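Caderno da célula, novembro

Comecei a manhã a mexer nos punhos do robô das almofadas, que já andava a pedir atenção. A Rebecca Valentini deixara um recado no quadro a dizer que o braço esquerdo "puxava" quando ele se esticava para a frente, e eu, que sou teimoso e gosto de ver com os meus olhos, passei uma boa meia hora só a mover o braço à mão, com os motores desligados, até sentir o mesmo que ela. Tinha razão, claro! Perto do fim do curso há uma resistência pequenina, quase uma mola. É o cabo externo, que ficou com folga a menos depois da última troca de conector.

Soltei a abraçadeira junto ao cotovelo, dei mais folga ao cabo e voltei a prender. A mola desapareceu. Fiz o mesmo do lado direito, por simetria, e também para não ter de voltar lá daqui a uma semana. Quem for mexer a seguir: a abraçadeira nova fica com a cabeça virada para fora, se não roça na carcaça quando o antebraço roda.

Depois veio a parte mais demorada, a calibração das mãos. O Othmane Bennani insiste (e bem) que se faça sempre no sítio onde o robô vai trabalhar e nunca na bancada, e por isso ficámos os dois na sala do sofá, ele com o portátil nos joelhos e eu a ler-lhe os valores em voz alta. A rotina da Stiteck pede 12 poses por mão, com o torso parado e 90 graus no cotovelo na primeira. Na pose 7 a mão esquerda deu um erro de leitura no polegar. Repetimos e passou, mas fica anotado. 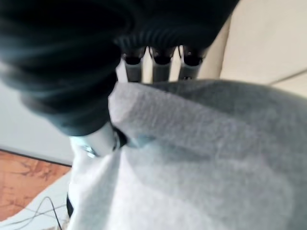
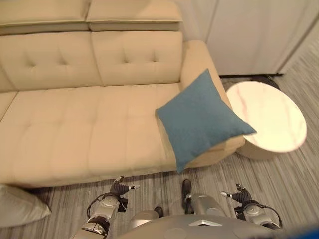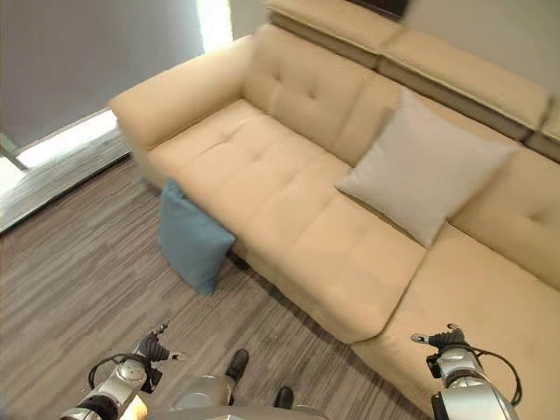

O erro do polegar ainda me ficou a moer durante o almoço. Falei com o Adelmo Gatti ao telefone e ele acha que é o sensor de força a precisar de novo zero, coisa que acontece quando a mão passa muito tempo a apertar tecido macio: o valor de repouso vai subindo devagarinho e o controlador acaba por julgar que ainda segura alguma coisa. Faz sentido com o que temos visto, porque o pano e as almofadas são quase tudo o que lhe damos a pegar. Refiz o zero com os dedos todos abertos, sem tocar em nada, e corri outra vez as poses da esquerda. Nenhum erro desta vez, mas uma volta limpa não me convence – quero ver mais duas ou três antes de riscar isto da lista.

Outra coisa, já que estou com a mão na massa. O contador da mão direita passou os 3000 ciclos e é altura de olhar para as pontas dos dedos. Passei-lhes o pano com álcool e apertei os parafusos que consegui alcançar sem desmontar. Pedi à Cinzia Amato um jogo novo de pontas da Arum, as mesmas de sempre, e ela ficou de ver se ainda há no armário antes de encomendar.

Fica por fazer:

- repetir a calibração da mão esquerda a frio, logo ao ligar
- trocar as pontas da direita quando chegarem
- guardar os valores novos na pasta comum (o Othmane tem-nos no portátil)
- rever a folga dos dois cabos com o torso inclinado, que hoje só vi com ele direito

Desliguei tudo às cinco e meia, braços na posição de descanso e o botão de emergência carregado. Rebecca, se chegares primeiro, experimenta o braço esquerdo à mão antes de ligares os motores e diz-me se ainda sentes a tal mola.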